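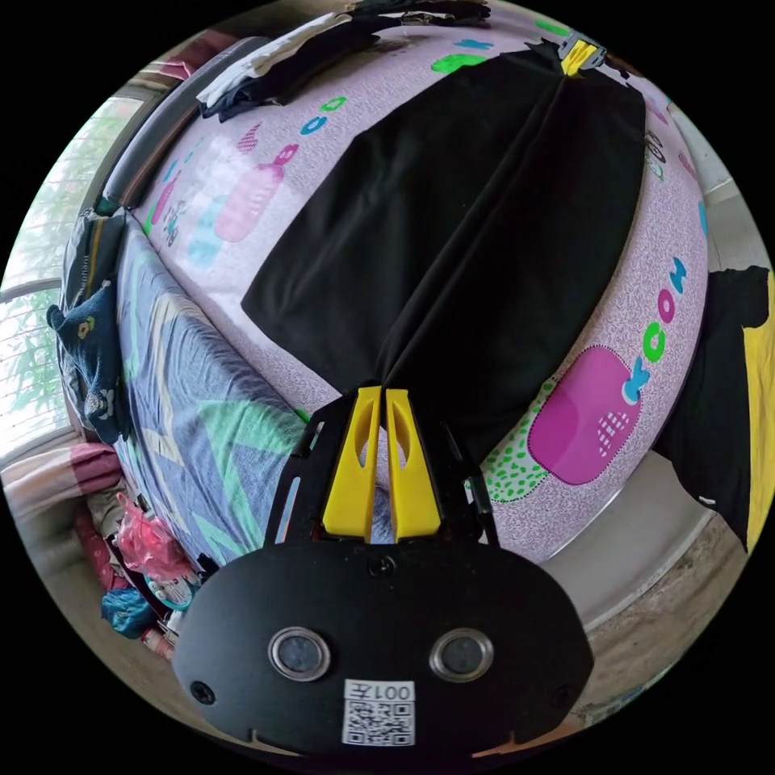

Made to Last? Notes for the talk on durability claims in clothing
Pendo Masanja
Jumwood evening series, main room, 18 July 2021

Running time with questions is an hour. Slides change where marked. If the clicker dies again, just talk.

OPENING (no slide yet)

Ask who is wearing something they have owned for more than ten years. Wait. Let people look at their own sleeves.

Then ask how they knew, on the day they bought it, that it would last. Most people will say they didn't. A few will say the price, or the weight of it, or the name on the label. Hold on to those answers because I want to go back to each of them.

My position, so they know where I stand: I think most of what we are told about durable clothing at the point of sale can't be checked by the person being told it. Some of it is true. I can't tell which from the tag and I have been buying fabric for a living for a long time.

SLIDE 2 – THE TAG

Read the Shirima swing tag aloud, slowly. "Crafted to stand the test of time." Ask what test, and how much time.

A claim you could hold someone to would need a number, a method and a consequence. The tag has none of those. It also says "premium cotton," and premium is not a grade of cotton.

Don't be too hard on Shirima here. I only use their tag because I had the shirt. Half the tags in my drawer say the same in slightly different type.

SLIDE 3 – THE RUB TEST

Some brands do give a number. The jacket on the slide is from Clela and the website says its cloth is tested to 2,000 rubs.

Explain rub tests in one minute, no longer. A piece of cloth is clamped down, another surface is rubbed against it, someone looks for broken threads or a worn patch. The point to get across is that the count means very little until you know what it was rubbed with, how hard, and what they counted as failure. Wool against wool is one thing. Sandpaper is another.

I wrote to Clela and asked. Got a polite answer from customer service that repeated the website. Wrote again in May and got the same paragraph back with a different first name at the bottom.

It may be a perfectly good jacket. My complaint is that the number looks like information and I can't do anything with it.

Also: rubbing is only one way a garment dies. Think about the last five things you threw out. For me it was a zipper, a stretched neck, a waistband, a stain and a hole at the pocket corner. A rub test would have predicted none of those. Let people shout out theirs if the room feels friendly.

SLIDE 4 – WEIGHT

People like heavy cloth and I do too. It feels like you are getting something.

But weight tells you how much fiber is in there and very little about how good the fiber is. A heavy T-shirt knitted from short, weak fibers will pill and go limp. A light shirt in a tight weave from long fibers can outlive it by years. Heavy cloth also dries slowly, so it ends up in the dryer, and the gray fluff on the dryer filter is your clothes.

Pass the two swatches around at this point. Start one on each side of the room. Ask for them back, Caroline kept one last time.

SLIDE 5 – THE STRETCH TRICK

You will have been told to pull the cloth in the store and see if it springs back. I have seen this in magazines, and I have heard sales staff say it while doing it.

What it does show: whether a knit recovers from one pull, today, new, with the factory finish still in it. Elastic fiber is at its best on the day you buy it. Heat, chlorine and sweat go to work after that. A new pair of leggings passing the pull test is about as surprising as a new car starting.

I would still do it, for one reason. If it fails in the store, put it back. A test that only catches the worst is worth five seconds. Just don't read a pass as a promise.

Same goes for holding a T-shirt up to the light, and for scrunching linen in your fist. (Linen creases. I don't know what people are hoping to learn.)

SLIDE 6 – PRICE

This is where the room usually splits.

The familiar argument: a $200 pair of boots that lasts ten years is cheaper than a $40 pair that lasts one. The arithmetic is fine. The "ten years" is the part somebody made up.

Show my own spreadsheet. I tracked 62 garments of mine from purchase until I stopped wearing them, with what each one cost and why I gave up on it. Say clearly that this is one wardrobe, one washing machine and one person who spills coffee. It proves nothing about yours.

What I noticed, for what it's worth. The very cheapest things did go first. Above that, price stopped helping me guess. The most expensive item on the list, a coat at $710, went at the lining in its second winter. The longest survivor is a supermarket sweater that I don't even like.

And a good number of them weren't worn out at all. I just stopped wanting them. No amount of reinforced stitching fixes that, and I am suspicious of any brand that talks about durability while bringing out new colors every few weeks.

Wulan Krishnan will probably raise her hand here, because she thinks I underrate good tailoring. She may be right. Cloth you can let out and take in has a second life that my spreadsheet doesn't capture. Give her the floor for a minute.

SLIDE 7 – WASH CARE PRODUCTS

Keep this part short, it can eat the whole talk.

The bottle on the slide is Clanurer, a rinse that is sold as extending the life of dark clothes. The small print says "helps reduce the appearance of fading." Read that twice. It doesn't say it reduces fading.

I would like to see the same garment, washed the same number of times, with and without, photographed in the same light. I have not found that. The before and after pictures on the packaging are in visibly different light, so I leave them out of it.

What I do instead, and I offer it as habit and not as science: wash less, wash cooler, turn dark things inside out, close zippers, hang to dry when there is room. All free, and perhaps that explains the lack of advertising.

SLIDE 8 – WHAT I LOOK AT

People get annoyed if you only take things away from them, so here is what I check now.

Seams, from the inside. Are the edges finished, and do threads hang off when you tug gently?

Stress points: pocket corners, the bottom of the fly, underarms. Some kind of reinforcement, or just a line of stitches ending in air?

Seam allowance. Spare cloth inside means someone can repair or alter it.

Buttons. A spare sewn in is nice, a properly attached set is nicer.

Whether the maker sells parts or takes repairs, and what that costs today. Look for a price list. "We believe in repair" is not a price list.

Be honest that I can't prove this list works either. It is based on how things failed on me and on the two years I spent at a mending counter, where the same few places came in torn over and over. It is better than the tag. That's all I would claim.

SLIDE 9 – QUESTIONS TO SEND A BRAND

Leave this up during the discussion so people can copy it down.

Which test did you use, and under what conditions?
Who carried it out?
What counted as failure?
Was it done on this garment or on a similar cloth?
If it fails in normal wear after a year, what will you do?

The last one gets the most interesting replies, including silence.

LIKELY PUSHBACK

"Older clothes were better made." Some were. The bad ones are gone, so we only compare ours with the ones that survived. Bring up my grandmother's tablecloth if there is time, and the pile of dishcloths nobody kept.

"Natural fibers last longer." Than what, doing what? Nylon is very hard to kill. Whether you want it around forever is a different talk, and Rehema Rotich is giving that one.

"So should I just buy cheap?" No. I said I can't predict from price. I didn't say the cheap one is a safe bet. Buy the one you will still want to wear and check the pocket corners.

CLOSE

Go back to the person who answered "the price" at the start and ask if they would say it again. Take whatever they say.

Collect both swatches. Handouts are on the table by the door, and Asuka Hattori has the sign-up sheet for the darning session.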